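Fehler 52 beim Griff in die Kiste: Ursache finden und Zelle sicher wieder anfahren

Stand: 15.08.2025, Bearbeitung: Nisreen Nassar

Meldet die Dristero-Steuerung Fehler 52, ist der Arm beim Absenken auf Widerstand gestoßen und hat gestoppt. Bei uns lag es zweimal am Kabelbündel, das sich an der Gelenkabdeckung verhakt hatte.

1. Not-Halt drücken und Schlüssel abziehen. Erst dann in die Kiste greifen.
2. Arm nicht von Hand wegdrücken. Klemmt ein Teil unter dem Greifer, Bremse nur zu zweit lösen -- einer hält den Arm.
3. Kabelweg vom Greifer bis hinter das orangefarbene Gelenk mit den Augen verfolgen.
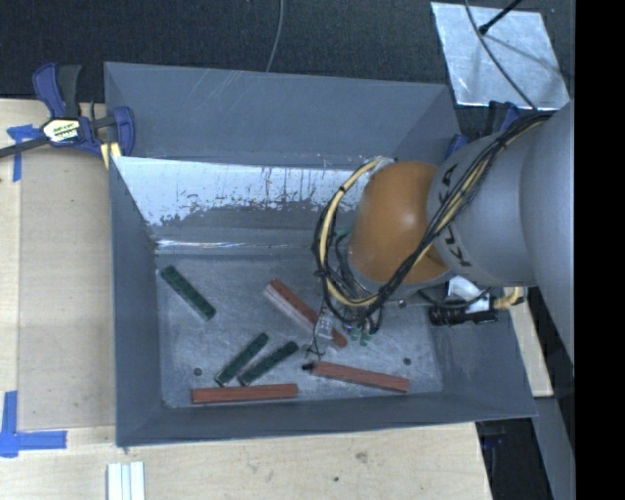 KUKA-Arm über der Kiste mit grünen und rotbraunen Klötzen. Die Kabelschlaufe läuft über das Gelenk.

4. Schlaufe lösen und so verlegen, dass sie in keiner Stellung spannt.
5. Zwinge an der Kistenecke nachziehen. Ist die Kiste verrutscht, stimmt die Greifhöhe nicht mehr.
6. Parameter 1465 auf 2 setzen (Schleichfahrt) und einen Griff ohne Teil fahren.

Kommt der Fehler wieder, Zelle gesperrt lassen und Arnulfo Condori Bescheid geben.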